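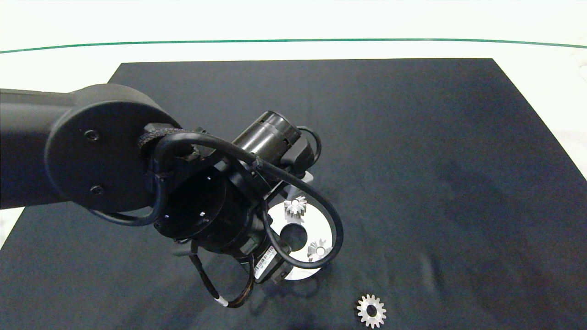

How long does it take to learn a dry stone wall? Hendrik Maluleke reckons on a weekend for the basics and the rest of your life for the corners.

Home | Walks | People | Archive | Contact
Filed under: Hands & Trades

He has been walling above Kistmont since he was nineteen, and he still gets excited about a good heap of stone. I'd barely shut the car door before he was off up the track, talking over his shoulder.

"You've got to see this one," he said. "It's 91 metres, it had fallen in 3 places, and whoever built it was brilliant. Absolutely brilliant! Look at those throughs."

Throughs, for anyone new to this (I was), are the long stones that run right across a wall and tie the two faces together. Hendrik had pulled several out of the grass and laid them in a row, biggest first. The small broken stuff for the middle, which he calls hearting, was in a separate pile.

"People chuck the hearting in by the shovel," he said. "I place it. Every bit. My back complains, but the wall stays up."

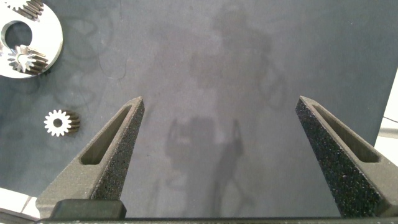
He learned from an old farmer at Olmedo, the big sheep place on the far side of the valley, who made him take down his first stretch four times. "I was furious. Then the fifth go just went up, and I couldn't tell you what I'd done differently. I went home singing."

His favourite job so far was the sheepfold at Kolent, finished in October after two summers of work. It's round, with a narrow gateway, and he talks about it the way other people talk about their children. The curve was the hard part — you're always hunting for stones with a slightly short back end, and the hill gives you hardly any.

"I picked one up and put it down, picked it up again at teatime, and it dropped straight in," he said. "What a feeling. You get maybe two of those in a day."

I asked if he ever uses mortar. He laughed for quite a while. "I've got a bag of it at home. It's holding the shed door open."

Next spring he starts on the boundary at Itari, which has been down for years and is mostly nettles. He can't wait. We went back along the top path so he could show me the cope stones, and he straightened two of them as we passed.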